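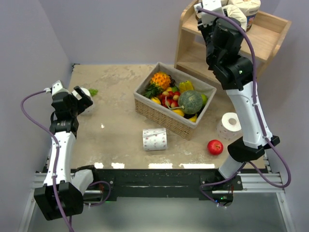 Informe de avance del proyecto Ruta de los Molinos de Plidero

Período: de enero hasta hoy
Presentado al fondo Petrauskas para turismo rural
Fecha: 12 de septiembre de 2026

1. Situación general

Les escribimos para informar sobre el uso de la ayuda concedida y sobre el estado de los trabajos. El proyecto quiere que el visitante que hoy pasa por Plidero solamente para comer se quede una noche, y que camine por el valle hasta los molinos viejos. De los cuatro tramos previstos en la solicitud, tres están abiertos al público. El cuarto, entre el puente alto y la aldea de Vorby, sigue cerrado por un asunto de permisos que explicamos en el punto 3.

Durante el período hemos registrado 1,423 visitantes en la oficina de información. Esta cifra cuenta solo a las personas que entran y preguntan por la ruta. Quien empieza a caminar desde el aparcamiento de abajo no queda registrado, y todavía no tenemos contador en ese lugar.

2. Trabajos terminados

Señalización. Se han colocado 54 postes con flecha y distancia. En el tramo segundo tuvimos que cambiar la posición de varios postes, porque el propietario de un prado pidió que el camino pasara por el otro lado del muro. Lo hemos aceptado y el recorrido es ahora un poco más largo, pero con mejor vista sobre el río.

Folleto. La segunda edición está impresa en español y en inglés. La primera tenía un error en el horario del autobús de la tarde, que nos ha costado algunas quejas. Los ejemplares antiguos se retiraron de los hoteles.

Alojamiento. La empresa Numevow, que lleva para nosotros la página de reservas, ha incluido las casas rurales del valle. Entre todas suman 618 noches reservadas en el período. La mayor parte corresponde a fines de semana; entre semana las casas siguen bastante vacías, y este punto nos preocupa más que los otros.

Molino grande. El tejado está reparado y el interior se puede visitar por las mañanas. La rueda no gira todavía – falta limpiar el canal, trabajo que solamente se puede hacer con el agua baja.

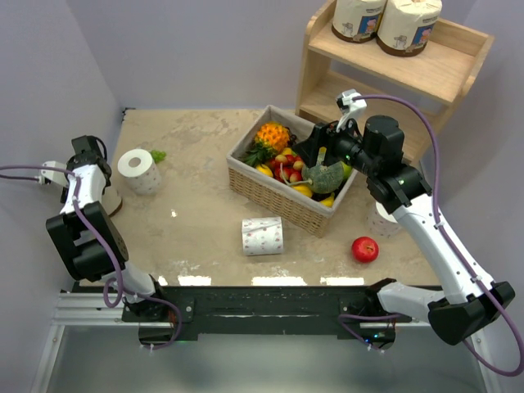

3. Retrasos y dificultades

El tramo hacia Vorby cruza una zona de nidos y necesita una autorización que pedimos en enero. Hemos recibido una petición de documentos adicionales y los hemos entregado. Mientras no llegue la respuesta, no podemos poner ni postes ni bancos. Los materiales ya comprados para este tramo están guardados en el almacén municipal.

También se retrasó la formación de los guías. Se apuntaron menos personas de las esperadas, y el curso se hizo con un solo grupo en lugar de dos. La parte del presupuesto que no se gastó aquí aparece separada en el anexo económico.

4. Próximos pasos

– Limpieza del canal del molino grande antes de las lluvias.
– Instalación de un contador en el aparcamiento de abajo.
– Oferta de dos noches entre semana, con cena incluida, junto con los restaurantes de Plidero.
– Traducción del folleto al francés, si el fondo aprueba el cambio de partida.

5. Solicitud al fondo

Pedimos autorización para pasar el dinero sobrante de la formación a la traducción y al contador. El importe total de la ayuda no cambia. Les agradeceríamos una respuesta antes del cierre del trimestre, para poder encargar los dos trabajos a tiempo. Las facturas y la lista de postes van en los anexos.

Oficina de la Ruta de los Molinos, Plidero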